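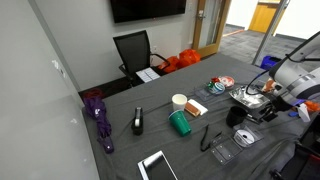 Table with a gray cloth, paper cup and tape dispenser, Iltthorpe.

The Barta paper mill in Iltthorpe opens to visitors twice a year, in February and in summer. I went on June 6, 2022, a Monday, and parking was easy. Admission is free but you have to sign in at the gate and wear the shoes they lend you.

Our guide was Retno Sumampouw, who works in the finishing department. She took us first to the pulp hall, which is loud and smells like wet cardboard. The main machine is 400 feet long and we walked the whole length of it on a raised walkway. After that came the cutting room, where rolls are trimmed for egg cartons and sugar bags.

The tour took 3 hours with a coffee break. There were 10 of us, mostly retired people from town. The mill store sells notebook seconds by the pound, cash only. I bought two pounds and a roll of brown wrapping paper. Bus 400 stops across from the gate.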